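3.2 Fruit on open shelving

Households that own a fruit bowl do not reliably put fruit in it. In the Porkholm diaries, which ran through July and produced 1553 entries, the open cubby shelf was the favorite alternative, ahead of the windowsill and the top of the microwave. Entries tended to treat one compartment as belonging to one piece of fruit, a zoning system that no household had written down.
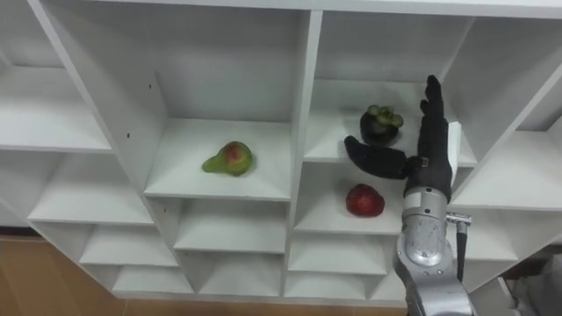 3.3 Pears

Pears raise a practical difficulty. An apple will sit where it is put; a pear has opinions, and most diarists gave up on standing it upright.
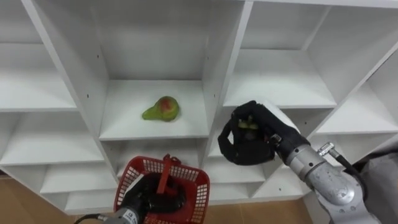 Figure 3. Pear at rest in a white cubby unit.

Langat's storage scale awards 25 points for visibility and none for dignity, so a pear on its side scores well. Our coders found this harder to accept than the diarists did. 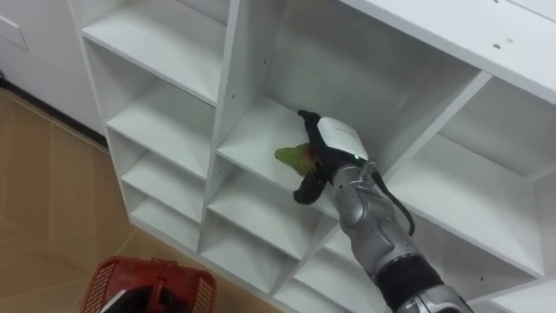 Prinent objected that a shelf is for books and that fruit left on one is merely waiting to be forgotten. We coded this as a preference.

Clearing out was recorded less often than putting in. The Dernico checklist counts a unit as cleared only when 100 percent of its compartments are bare, a standard that bare white cubbies like these meet, screw holes and all.

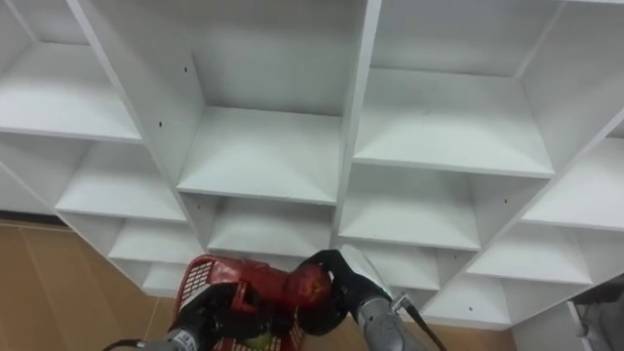 Our second coding pass dealt with what diarists called "resting" shelves. A unit with every compartment empty, as in the one shown, was entered as resting if fruit was expected back, and as furniture otherwise.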